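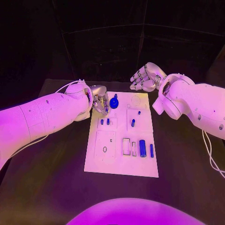
Jhonatan Echeverri

If you've never steered a pair of robot arms through a tabletop task before, the first thing I'd like to tell you is that everybody is clumsy at it, and that the clumsiness goes away sooner than you'd expect. I started on the Pleser board (that's our name for the flat white board with the blue parts and the printed outlines) back in March, and my first sessions were mostly me chasing a peg and muttering. So get yourself a glass of water, pull the chair in, and let's go through a session the way I'd walk you through it if you were sitting beside me.

Before you record anything

Put the board down flat and check that both hands can get to its far corners. I do this by driving each arm out slowly, one after the other, with nothing in the fingers. If an elbow feels stiff or a wrist runs out of travel before you reach the corner, slide the board toward you a little and try again. Look at the cables too! They hang in loops off the arms, and you want them clear of the parts all the way through the motion you're planning.

Then open Flutska, start a new session, and type in a task name that another person could understand. "Peg right side, one hand" is good. "Test new" is what I used for weeks, and I'm still sorting those out.

Do a dry run or two without recording. Your shoulders will tell you whether you're sitting properly, and it's much nicer to find that out now than in the middle of a good take.

Making the demonstration

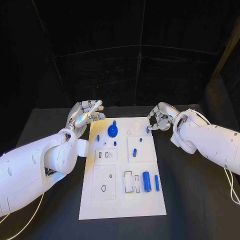 Picking up small parts is where most of your practice time will go, so please be patient with yourself over it. Come in from above, stop short, and let your hand settle before you close the fingers. When you do close them, close them slowly, and pinch a small blue peg between the fingertips the way the right hand has it there, held just over the board. From that height you can look at the peg and decide if it's sitting straight in the grip. If it's leaning, put it down and pick it up again, and keep recording while you do. A calm correction is a perfectly good thing for the robot to learn from, and I leave plenty of them in.

The other arm needs a little thought as well. Beginners tend to forget about it completely, and it drifts. Park it raised near its own side of the board with the fingers loosely curled, and start every take from that same pose.

For the placing, move sideways first and come down second. Line the part up over its spot, wait a moment, lower it, and open the fingers only as far as you need to let go. Then lift straight up. I know it's tempting to swing away as soon as you've released, but a fingertip can catch the part and over it goes.

With the big round part, the one that looks like a gear, go for the piece sticking up in the middle. The wide disc underneath is much harder to get your fingers around.

How many takes, and how long

I aim for 45 good takes of one task before I hand it over for training. A single peg takes me about 11 seconds now. Yours will be slower, and please don't rush to match it, as steady takes are far more use to us than quick ones. Move the starting spot of the part a little between takes, and stop for a proper break when your hands get tired. Mine usually give out after 36 minutes or so, and the takes I make past that point tend to get thrown away.

Checking and saving

Play back each take at normal speed in Jelex. I mark it "keep" if the part ends up where I meant it to go and neither arm bumps the board, and I mark it "redo" if I find myself making excuses for it. Add a short note for anything odd, such as a second try at the grip. Once you've gone through the lot, copy the session to the Ayala folder, check that the number of files matches the number of takes you kept, and bring both arms back to their rest position before you switch off.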